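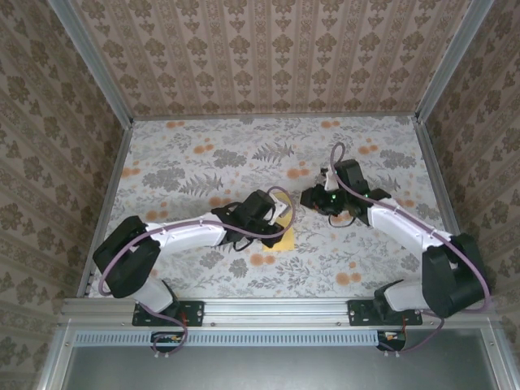 koller_38
Bolt the shoulders down with a second plate before tuning anything. A slotted rail twists under a side load, and the error shows up at the gripper.

Bianca Ene
The rail measured fine with an indicator. My repeat error is 2 mm at full reach on the left arm only. I suspect the purple cable pulling on the wrist.

gomthorpe
Agree on the cable. Unclip it at the upper link and rerun 20 cycles.

koller_38
Cable drag would change with direction. Does it?

Bianca Ene
It does. Worse moving inward.

gomthorpe
Then longer loop, softer jacket.

koller_38
Still want the rail number with the arm extended and loaded. Unloaded tells you very little.

Bianca Ene
Will measure both in April.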